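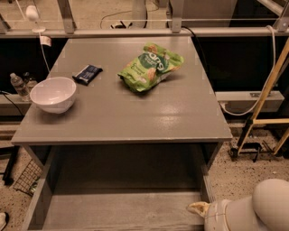 CLILAREO, Dec 14, 2024

Young Readers > Weather > Fog

What is fog, and where does it go at lunchtime?

By Nahuel Iturra

In the winter many children of our valley walk to school inside a cloud. Perhaps you are one of them. You open the door, and the house on the other side of the street has gone. The street lamps have a soft ring of light. Your hair has small drops in it when you arrive. Then, at lunchtime, the sun is shining and everything is in its place again.

This cloud has a name of its own when it lies on the ground, and the name is fog. I would like to explain to you how it is made.

Water that you cannot see

In the air there is always some water. It comes from the sea, from rivers, from wet soil, from the leaves of plants and also from your own mouth when you breathe. Most of the time this water is a gas, and the gas is called water vapour. You cannot see it. The air in your classroom has water vapour in it at this moment, and still you can see the board very well.

Warm air can have a lot of water vapour in it. Cold air can have much less. This is the most important thing in the whole page, so please read it two times.

Now think what must happen when air with a lot of vapour becomes colder and colder. After a while it reaches a point where there is too much vapour for such cold air. Some of the vapour must change back into liquid water. We say that it condenses. Scientists call the temperature where this begins the dew point.

You know this already from the bathroom. After a hot shower the mirror is grey and you can write your name on it. The vapour touched the cold glass and became water.

The drops need something to sit on

In the bathroom the water has a mirror to sit on. In the open air there is no mirror, so the water uses very small pieces of dust, smoke, or salt from the sea. They are too small for your eyes. Each one gets a thin coat of water and becomes a drop.

A fog drop is tiny. Many of them are thinner than one of your hairs. They are so light that they fall extremely slowly, and the smallest movement of the air can lift them again. For this reason fog seems to hang.

Why can you not see through it, if water is clear? When light meets a drop, it changes its direction. Then it meets the next drop and changes its direction again. The light from the house across the street is sent to all sides before it can come to your eyes, and what you receive is a mixture of light from everywhere. A mixture like this looks white or grey.

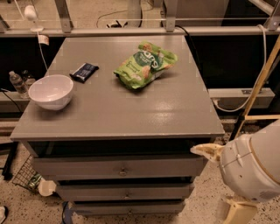 A white bowl, a snack bar and a green snack bag.

Three kinds of fog

Fog is not always made in the same way. There are more kinds than these, but these three are a good beginning.

Night fog. When the sky is clear at night, the ground loses its warmth quickly. The air that touches the ground becomes cold also. If this air is damp and there is only a little wind, fog will grow from the ground up. Sometimes in the beginning it comes only to your knees, and the cows in the field look as if they had no legs. The correct name is radiation fog.

Sea fog. Here the air travels. Warm, damp air moves over cold water, it becomes cold from below, and fog is made. This fog can come to the land with the wind, even in the middle of the day. The correct name is advection fog, and it is a difficult word for adults too.

Hill fog. Wind pushes damp air up the side of a hill. Air that goes up becomes colder. At a certain height the drops appear, and for the people in the village below it is a normal cloud on the top of the hill. For the people who are walking there, it is fog. Both groups are right.

Why our valley has so much

Cold air is heavier than warm air. At night it slides down the slopes, slowly, almost like water, and it collects at the bottom. In our case the bottom is the river Bresa, which gives more damp to the air. So we have cold, damp air and hills on both sides that stop the wind. It is the best place for fog that you could build.

The hill of Guérin is 379 metres high. It is not a big mountain, but on many winter mornings its top is above the fog. In February I went up with my nephew when we could not see the end of our own garden. We walked in the grey for about 15 minutes. Then it became lighter, first white and after that nearly yellow, and suddenly we were in the sun. Below us the valley was full to the edge, and of Cledo we could see only the church tower. My nephew wanted to know if we could swim back down.

Where does it go?

When the sun rises, some of its light passes through the fog and warms the ground. The ground warms the air. Warmer air can have more vapour in it, and so the drops become gas again, which is called evaporation. The water is still there. You have only stopped seeing it.

You may hear that fog "lifts". This is a fair word, because the lowest part often disappears first and there is a grey roof above you for a time. Wind can also end the fog, by mixing it with the drier air from above.

In the middle of winter the sun is low and weak, and a thick fog can stay for the whole day, or for two.

Fog or mist?

They are made of the same thing. The difference is how far you can see. If you can see less than one kilometre, people who work with weather call it fog. If you can see further than this, it is mist. To try it yourself, choose something that you know from your window, for example a tree or a chimney, and ask an adult to find on a map how far away it is.

When you walk or cycle in fog, wear something bright and put on your lights. Drivers see you later than you think, and you hear them before you see them, so listen well at the crossing.

Words to remember

Water vapour: water as a gas, which we cannot see.
Condense: to change from gas to liquid.
Evaporate: to change from liquid to gas.
Dew point: the temperature at which air begins to give back its water.

More for young readers
Why does frost make patterns?
How a rainbow gets its colours
What is hail?
The wind and its names
Why thunder comes after lightning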